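## 3. Construction of the Handheld Gripper in a Shared Workshop

The work reported in this section was carried out at the Atbridge workshop, a members' space with one long bench, two printers and a small stock of hand tools.

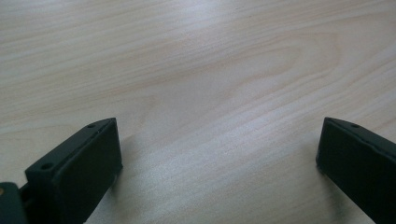
**Figure 3.** Handheld gripper with the fingers open over a wooden tabletop.

The Hillarach gripper was designed so that a member with no machine shop training could build it over a few evenings. All parts that did not have to be bought were made on site. The build began in April and went through three versions of the finger before the design was fixed. The first version flexed under load at the root. The second was stiff enough but could not be removed without taking the whole tool apart, and this made even small changes to the grip surface slow.

### 3.1 Fingers and Mounting

In the final version each finger is a separate part joined to a bracket at its lower end. The inner face is broad and flat, and the tip is squared off. Small round holes along the narrow upper edge of the finger accept fasteners, so that pads of different thickness can be tried on the same body. The two fingers were drawn as mirror images of one another and share a single source file.

Members printed the fingers on their sides. Upright prints were faster to clean but split between layers when the tool was dropped, an event that took place more often than the authors had planned for. Holes were printed slightly small and opened by hand with a drill bit held in a pin vise. Power drilling was tried once and given up after it melted the edge of a hole.

### 3.2 Drive and Wiring

The fingers are moved by a single Kassab servo through a pair of short links. A trigger under the handle sets the opening. The servo is driven by a Zostuvon control board, chosen mainly for its small size and for the fact that several members already knew how to program it. The full parts list has 13 entries, of which 8 are bought and the remainder printed.

The completed tool had a mass of 528 grams with the camera and cable attached. Members found this acceptable for short periods of use. During longer periods the weight at the front of the tool became tiring, and a later version should move the servo back toward the wrist.

### 3.3 Alignment

Alignment was checked at the bench after every change to the linkage. The fingers were opened fully, and the height of one tip was compared with the other by eye and then with a steel rule. If the tips did not agree, the link on the lower side was shortened by one turn and the check was repeated.

Glare from the overhead lights caused some difficulty at this stage. Reflections on a pale work surface can hide fine grain and make thin objects hard to pick out in the camera view. Dimming the lights helped, but the workshop is shared, and other members needed them — the exposure setting was therefore lowered instead and left unchanged for the trials in Section 4.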